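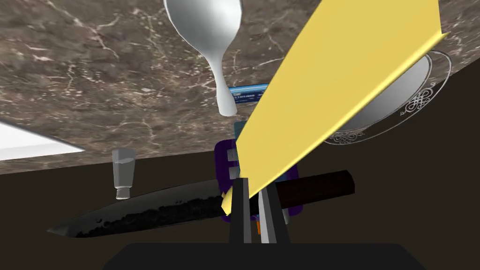

White ladle against brown marble, computer render.

Flusbridge Soup Cards

A collection of more than 1,000 home soup recipes, typed up from handwritten and typewritten index cards and put into plain text so you can search, sort, and cook from them. The cards came out of kitchen drawers and recipe boxes in and near Flusbridge, and a lot of them are wonderful. There are chowders, bean soups, cold fruit soups, a whole shelf's worth of chicken and dumplings, and a pickle soup that I now make every November.

Last updated: Jul 25, 2023

What's in the download

cards.csv has one row per card.
ingredients.csv has one row per ingredient line, linked to its card by card_id.
units.txt is the list of measures and what I think they mean.
notes.txt holds the stuff written on the backs and in the margins (my favorite file by far!).

Everything is UTF-8. Commas inside a recipe are quoted. If your spreadsheet turns "1/2" into a date, import that column as text.

Fields in cards.csv

card_id: a short code, never reused, even when a card gets pulled.
title: exactly as written, so you'll find "Moms Soup" and "Soup (Good)".
family: the kind of soup, from my own list. Broth, cream, bean, chowder, cold, or other.
source_box: Ovano, Tierney, or Loose. See the next section.
method: the cooking steps, one long string. Line breaks on the card are kept as a slash.
serves: blank if the card doesn't say, and most don't.
legible: yes, partly, or guess.

Where the cards came from

The Ovano box is the bigger one. It's heavy on beans and greens, very light on instructions, and whoever wrote most of it assumed you already knew how to cook. "Beans, the usual way" is a complete method on one card. I love this box. It taught me to save cheese rinds.

The Tierney box is neater. Most of its cards are typed, with the oven temperature underlined even when the recipe never uses the oven. Lots of cream soups, lots of canned corn, and a run of clam chowders that differ only in how much bacon goes in. I kept all of them as separate rows. If you want to merge them for your own use, go ahead, but please look at the bacon first.

Loose covers single cards that people handed over one at a time, usually with a story attached. The stories aren't in the data unless they were written on the card.

How the typing was done

Each card was typed by hand and then read back against the original by someone else. Spelling was left alone in title and method. In ingredients.csv there's a second column, ingredient_clean, where "tomatos," "toms," and "tomatoes, ripe" all become tomato. That cleanup is my own judgment call all the way through, and I'd be glad to hear about places where it went wrong. Scallions and green onions are the same thing in there. Yams and sweet potatoes are not, even though I'm pretty sure half the cooks meant sweet potatoes.

Measures were the fun part. A "glass" of milk, a "coffee cup" of rice, butter "the size of an egg." units.txt gives my best reading for each, and the original wording always stays in the row next to it. There are 2 measures I never worked out: "a Driller" of stock, which shows up only in the Ovano box, and "one short." A Driller might be a jar, or a brand of pot, or a person with a big bowl. If your family used the word, please write in!

Good uses

Cooking dinner, first of all. After that: looking at what people did with leftovers, comparing how the same soup changes from house to house, teaching kids to sort and filter a table with something tastier than car mileage, or building a little "what can I make with this cabbage" search. Someone used an early version to plan a month of suppers and sent back corrections to 4 cards, all of them now fixed.

Less good uses

Please don't treat this as a picture of how a whole region ate. It's whatever was in the boxes. People write down the soup they're afraid of forgetting, and the everyday pot often never got a card at all. Nutrition figures worked out from these rows will be shaky too, with all those glasses and handfuls.

A few cards include home canning steps. They're kept for the record and marked canning = old in notes.txt. Follow current canning instructions if you plan to put anything up in jars.

Known problems

Some cards have grease spots right over the salt. Those lines say [unreadable].
The family label for anything with noodles is a mess. Is it a broth? Is it other? I changed my mind halfway through.
One lentil soup appears under 2 card_ids with different titles. Both stay until I can check the originals again.
Accents were dropped in the first batch and haven't all been put back.

License

Use it, copy it, print it, cook from it, change it. A line saying it came from Flusbridge Soup Cards would be nice.

Related items
Flusbridge Pie and Cobbler Cards
Reading Old Kitchen Measures
Tierney Box: Scans of the Card Backs
Ovano Box: Bread and Rolls
Changes in This Version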